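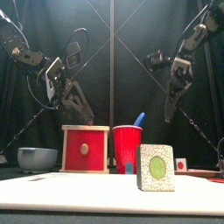 Toy objects and a red box on a white tabletop, black curtain behind.

Vosham Library District
Youth Programs and School Visits Working Group
Minutes of the meeting held Monday, May 9, 2022

Present: Nuala Fitzgerald (chair), Darragh Madigan, Noreen Ó Dubhghaill, Ciarán Nic Aodha (minutes)
Apologies: Finbarr Ní Chonaill

1. Minutes of the previous meeting
Approved with one correction. Under item 4, "Clernov Elementary" should read "Clernov Middle School".

2. Summer performer bookings
D. Madigan reported that nine performance slots are confirmed across the branches. The puppet company Rimkutė has signed for the opening week and asks for load-in 50 minutes before doors. The storyteller booked for the Clernov branch has not returned the insurance form. If it is not received by the end of May the slot goes to the first name on the reserve list.

Fees were discussed. The standard fee for a single 44-minute program stays at $740, travel included. N. Ó Dubhghaill asked whether a second show on the same day at the same branch should be paid in full or at a reduced rate. No agreement. Deferred until F. Ní Chonaill can attend, as the original contract wording is his.

3. School assembly format
The group reviewed comments from the spring assemblies. Teachers of the lower grades asked for shorter spoken sections and more audience response. Two schools reported that the closing question period ran past the bell. Performers will be told in the confirmation letter that questions stop five minutes before the end of the booked time.

The sound system at the Sodix Road gym was again described as poor. Performers booked there are to bring their own headset microphone or request the district's portable unit in writing.

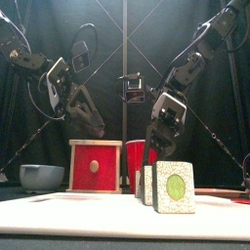 4. Staging and backdrops
N. Ó Dubhghaill presented a draft staging sheet to go out with each booking. It covers floor area, power outlets, blackout and seating distance. The section on tabletop acts drew the most comment, in particular the line asking for a plain backdrop. Members favored a black curtain behind a white board, where a small prop such as a red drawer box is easy to pick out. The wording will change from "dark or neutral" to "black, floor length". Seating on the floor is to begin no closer than six feet from the table – the sheet currently gives no figure.

C. Nic Aodha noted that two branches have no curtain track. Freestanding supports will be priced before the sheet is issued.

5. Registration
Online registration opens one week later than last year. Walk-ins will be admitted only after registered families are seated. The room limit for the Sodix Road branch remains 50, adults included.

6. Actions
DM – chase the insurance form; send load-in times to branch managers.
NÓD – revise staging sheet and circulate.
CNA – obtain prices for curtain supports.
NF – put second-show rate on next agenda.

Meeting closed at 4:40 p.m. Next meeting to be set by email.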